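New planner week! I've been rebuilding the base and arm planner for Vornus, our little two-armed sim robot, and it finally handles tight gaps without me babysitting it. 1/5

The trick was planning base and arms together. Before, the base picked a path first and the arms had to cope. 2/5

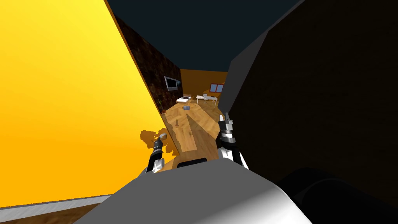
Head cam in sim, yellow wall on the left, bed and table at the far end.

Ran 100 seeds overnight and 81 came back with a valid path. The old version had me swearing at my monitor by April, so I'm pretty chuffed! 3/5 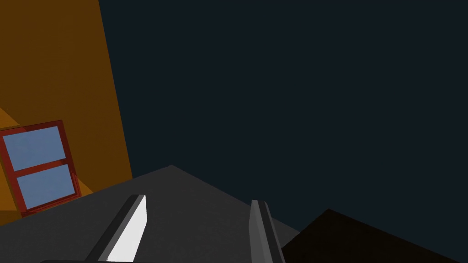
Next up is the wrist view. I want the pose estimate to stay steady when the camera rolls hard, and flat colours with no texture give the feature matcher very little to grab. Trying edges instead. 4/5

Big thanks to Beatrice Laizer for the collision checker rewrite (564 lines down to 411, lovely stuff). Branch goes up once I've tidied the config. 5/5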